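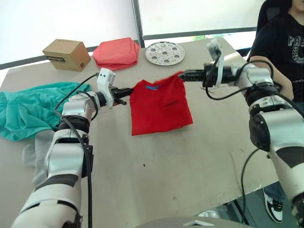 Nikau Tamihana thought the longlist had been padded, and told the whole signing queue so before the doors were even open. Fourteen novels for a prize that used to manage with six. I had driven over for the Grilosden fantasy fair expecting to disagree with him, and by lunch I mostly didn't.

# Grilosden Book Fair, 26 July 2019

The fair has moved into the old exchange building this year, which means better light and worse coffee. The program promised "the biggest gathering of fantasy readers in the region." I have read that sentence on four different programs for four different fairs. There was a decent crowd by eleven, thin again by two, and the upstairs gallery stayed quiet all day except when Camwood gave away tote bags.

Camwood is the press behind the Cutent Award, so it had the best spot, right inside the entrance. The display was handsome. The staff were friendly and had clearly been told to say "reader-led" as often as possible. Voting is open to anyone with an email address, and a board by the desk announced that 3401 ballots came in last year. I asked how many of those were from people who had read more than one of the books. The young man at the desk said he'd find out and get back to me. He took my address, so we'll see.

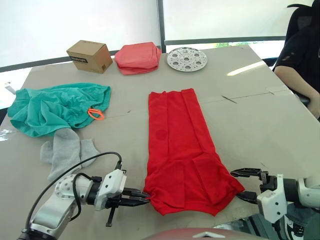
Can you vote for a book you haven't read? You can, and there is nothing on the form to stop you. It asks for a name, an email and one title in each category.

I don't think anyone is cheating. I think an author with a big mailing list will beat an author with a small one, and that calling the result "the readers' choice" is generous. Oldřich Vaněk made nearly the same point on the noon panel, more politely, and then admitted he had asked his own subscribers to vote for him in the spring. He got a laugh. The moderator moved on to maps.

The maps part was good, I'll give them that. Vaněk draws his own and brought the early versions, including one where the main river runs uphill for half the continent. A woman near me asked whether readers ever look at the map after chapter three. He said his editor never had. 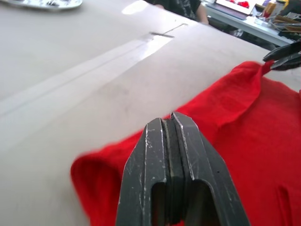 After the panel I went looking for the small presses, who had been put at the back past the restrooms. Kopecký had the table I'd come for. They do short runs, 1000 copies at most, mainly translations, and they don't enter the Cutent at all. The entry fee isn't the trouble, they told me. A finalist has to supply stock for the award tour, and that would be a third of a print run sitting in somebody else's warehouse until after the ceremony in October.

I bought two of theirs. One is a slim ghost story with a terrible cover and a very good first page. The other cost me $10 and has a glossary, which I usually take as a warning, but the bookseller swore I could skip it.

The longlist reading at three ran late. Five authors, a few minutes each, and a microphone that cut out on the quiet ones. Two of the extracts made me want the book. One was all prologue. I left during the raffle and voted from the parking lot, in a single category, for the only one of the fourteen I had finished.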